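Changing broadband, part two

13 June 2025

I said in the last post that I'd write again once the switch to Jamudora had gone through. It has, mostly. 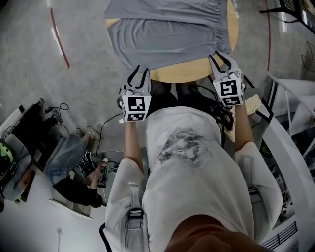
Daithí Sheehan wrote in to say I should have stayed put and haggled, as Praden knocked a fair bit off his bill when he rang to cancel. I did ring. They offered me the same price for a slower line, and a box set I didn't want.

The order itself took ten minutes. After that I had four emails, two of them with different dates for the engineer. I went with the later one and it was right. He was in the house for less than an hour and put the new socket in the hall, where the old one was.

Speeds so far: I was promised 200 and I get that in the kitchen and the front room. Upstairs at the back it drops to 50, same as before. The walls are thick in this terrace and I don't think any company will fix that. I may try a cable up the stairs.

The part still dragging on is the phone number. My mother only knows the one ending 813 and I asked for it to be moved. Jamudora say Praden haven't released it. Praden say they did so last week. I have a reference from each of them and have been told to wait five working days.

Two things if you're switching. Don't cancel the old contract yourself, as the new company does it. And keep the old router until you get the letter about sending it back. Mine has to be returned in their own bag, which hasn't come yet.

The price is fixed until September next year.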